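Silterton Evening Classes
Retail Display for Small Shops, Unit 2: The Snack Tray
Handout notes, October 2021

Hi everyone! I talked too fast in class (I always do when it's snacks) so I've typed up the notes properly. Bring them with you next time, because we'll be doing the Hodum counter exercise and you'll want the part on grouping in front of you.

First, the tray itself. I like a long, shallow one for anything that sits near a register. Deep baskets look generous when they're full and really sad when they're not, and people don't like digging. With a shallow tray the customer sees the whole selection at a glance, even when it's down to a handful of packets. You don't need to buy a fancy one. Any sturdy open box will do if you wrap the outside in something bright and leave the inside light. Go slow on the corners! Wrapping material bunches up there and you'll get wrinkles, and shiny material shows every single one of them.

Second, what goes under it. My own rule is one patterned thing per table. If the cloth is busy, keep the tray plain, and the other way around. Patterned cloths are forgiving (crumbs, creases, old coffee) but small pale packets can get lost on them, so those go in the tray and the big bold bags can sit out on the cloth.

Third, sorting. This is where most of the questions came up, so here's how I do it. Tip everything out. Pick up each packet, find the front, and decide whether it's a "stander" or a "lier." Standers have a stiff seal and enough filling to hold them up against a neighbor. Liers are the plump, puffy ones that roll over the second you let go, and I've given up fighting them. Then the tray gets filled from one end, a packet at a time, alternating dark and light wrappers as far as the stock lets you. 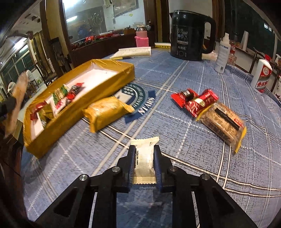

Fig. 1. Tray partly filled from the near end, with more snacks still out on the cloth.

Look at the colors at the filled end: dark red, olive-gold, green and cream, white with pinkish red, then red and black. You can tell each one from the next without reading a word, and that's all I'm after at this stage. The yellow-orange package beside the tray is my idea of a classic lier. I'd give it its own spot on the cloth, or stand it in a bowl if you have one.

A few of you asked about spacing. Ernel, the old sample shop in your course packet, has a tray 54 centimeters long, and I'd fill all of it for opening time. By the afternoon, slide whatever's left toward the customer's side and let the empty part fall at the back. Please don't spread five packets out evenly to cover the gap, it looks like a mouth with missing teeth.

Labels: one card per group, 2 lines at most, name and price. The Ingvarsson worksheet has card templates on the back page. Check dates while you're handling the packets anyway, with the soonest at the front.

For next time: build a tray at home from whatever is in your cupboard, and write me 200 words on what you put next to what and why. Scruffy notes are fine. Mixed brands, odd sizes, half a box of granola bars, all good!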